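Projektbericht: Zuschauerverhalten beim SV Washolm in der Rückrunde

Projektkurs Sport und Gesellschaft
Gruppe: Jade Hollis, Alfie Nuttall, Yvonne Birkett
Betreuung: Graham Bickerstaff

1. Fragestellung

Der SV Washolm spielt seit dem Abstieg in der Bezirksliga. Wir wollten wissen, ob der Wechsel des Stürmers zum VfB Vamel in der Winterpause Folgen für den Besuch der Heimspiele hatte. Im Verein wird das oft behauptet, Zahlen dazu gab es bisher nicht.

2. Vorgehen

Ausgewertet wurden die Kassenlisten der Heimspiele. Beverley Mellor von der Geschäftsstelle hat sie uns im März zur Verfügung gestellt. Dauerkarten sind darin enthalten, Freikarten der Jugend nicht. Zusätzlich haben wir beim Spiel gegen Visetitz Fragebögen verteilt, am Eingang und noch einmal in der Halbzeit am Imbiss. Ein Teil der Bögen war unvollständig und wurde aussortiert.

3. Ergebnisse

Vor der Winterpause kamen im Schnitt 771 Zuschauer, danach 451. Das bestbesuchte Spiel war das Derby gegen Vamel in der Hinrunde mit rund 900 Zuschauern. In der Rückrunde fand das Derby auswärts statt – der Vergleich der beiden Halbserien ist deshalb nur eingeschränkt möglich.

In den Fragebögen wurde der Wechsel seltener genannt, als wir erwartet hatten. Häufiger waren die Anstoßzeit um 13 Uhr und der gesperrte Parkplatz an der Südseite. Wer den Wechsel angab, war meist seit vielen Jahren Dauerkarteninhaber. Das 0:2 gegen Visetitz dürfte die Antworten aus der Halbzeit kaum beeinflusst haben, beide Tore fielen erst danach.

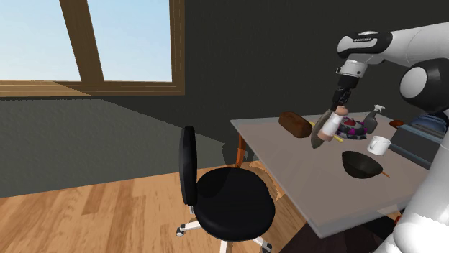
4. Einschränkungen

Das Wetter haben wir nicht erfasst. Zwei Heimspiele fielen aus und wurden unter der Woche nachgeholt, was den Schnitt der Rückrunde vermutlich drückt. Eine Befragung in der Hinrunde fehlt ganz.

5. Ausblick

Yvonne Birkett wertet die offenen Antworten noch aus. Die Tabellen liegen im Kursordner.

Zuletzt aktualisiert: März
2 Kommentare

Weitere Berichte aus dem Projektkurs
Trainingszeiten und Hallenbelegung in Washolm
Schiedsrichtermangel im Jugendbereich
Der Pacheco-Cup: Organisation eines Hallenturniers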